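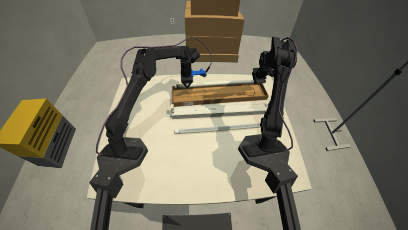
Reworking Secondhand Denim for a Small Label
Student project report, Fashion Design and Production
Ailsa Cairns and Dumisani Nkuna
February 25, 2024

Our project looked at whether a small label could build a jacket line from used denim. We worked with Clillach, a two-person label that sells at markets and through one shop. They wanted a boxy jacket in four sizes with no new fabric in the shell.

We started in September by sorting jeans from a textile bank. Stretch denim was set aside, as it puckered along the yoke seam in our first sample. The legs gave the best panels. Waistbands were saved for cuffs and collar stands.

The pattern went through five versions. The early ones used large back pieces that few pairs of jeans could supply, so we split the back into narrow panels with flat-felled seams. This added sewing time but let us use smaller sizes of jeans.

Matching color was the hardest part. Dumisani graded the panels by shade before cutting, and Ailsa did the sewing and fittings. Clillach chose the mid-blue sample and asked for deeper pockets. The lining pattern still needs to be graded for the largest size.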